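Workshop tips: getting a two-armed robot to tidy a room without losing your temper

Apr 28, 2026

Most of what goes wrong with a tidying robot goes wrong in software, which is a comfort if you are handy with a spanner and a misery if you aren't handy with anything else. These are the tips we keep taped inside the cupboard door at Cuturness. Pieter Mabaso wrote the first version in November and has been crossed out a good deal.

Set the floor before you set anything else

Run the floor fit with the head tilted well down and nothing in the grippers. Striped carpet is the enemy. Our depth code used to take every change of grey for a small cliff and plan a dignified route round it. Raise the smoothing window to 5 and leave it alone. If the stripes still come through as ridges, turn the robot a little so they run diagonally across the view.

Give round tables a fat margin

Planners love a box. Hand ours a round top on thin legs and it would guard the legs beautifully and drive a wrist into the rim. Use a cylinder for the top and a second, shorter one for the ring at the bottom, then pad both by 20 mm. You'll lose a bit of reach. You'll also stop buying wrist covers from Marchal, who have had quite enough of our money.

Pale tops with a marble look need one more thing: switch off the reflection filter. It eats the edge of the table, and the edge is the part you wanted.

Treat baskets as solid until you are close

Mesh sides come back from the depth camera as a sort of fog. Tell the perception node to fill anything basket-shaped with a solid block on the first pass, and only open it up when the hand is near enough to care. Keep the handle as its own object. Zahira Jugah spent two afternoons finding out why the arm kept trying to lift a basket by its left side, and the answer was one merged label.

Check for overhang as well. A basket set down near the rim can stick out past it, and the planner will cheerfully bring a forearm up through the space it thinks is free.

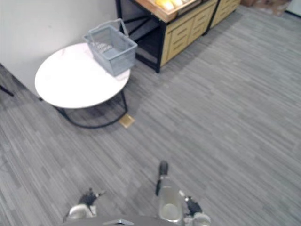
Mask your own arms

Both grippers sit in the bottom of the head view for most of a job, so the robot has to be told they are its own. Rebuild the self mask whenever you change fingers. Ours was once built with the old short ones, and run 714 in the log is a full minute of the left arm backing away from the tips of the right.

Put the small flat things on a list

A flat tan square on the carpet is too thin for the depth map and too dull for the detector. We keep a "flat stuff" class with its own colour check and a low threshold. It finds a lot of shadows. Let it, then send the head down for a second look before anything moves.

Save the scene, then change one number

The Traltance viewer will replay a saved scene against new settings, arms parked. Use it. Changing three values and going for tea is how Pieter got crossed out. Name the file after the thing you changed, and put the old value in the notes, including when you're sure you'll remember it.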